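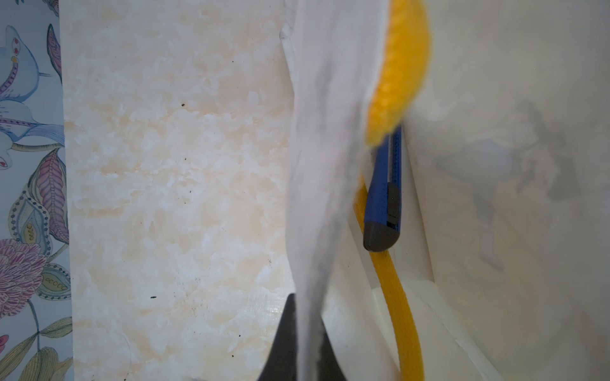
Wipe it down and leave it alone, was the verdict from a reader in Trestesgate when I confessed to wanting a new worktop. She has had hers for 68 years, scratches included, and regards polish as a form of vanity.

I took this badly, having just spent 60 pounds at Szabo on something for marble-effect surfaces. It smells of pears. The flowered wallpaper next door to all that cream and peach gets a dry cloth and a kind word. The specks I have been attacking since September, and at 2 in the afternoon, with the sun in from Wasgate, they attack back.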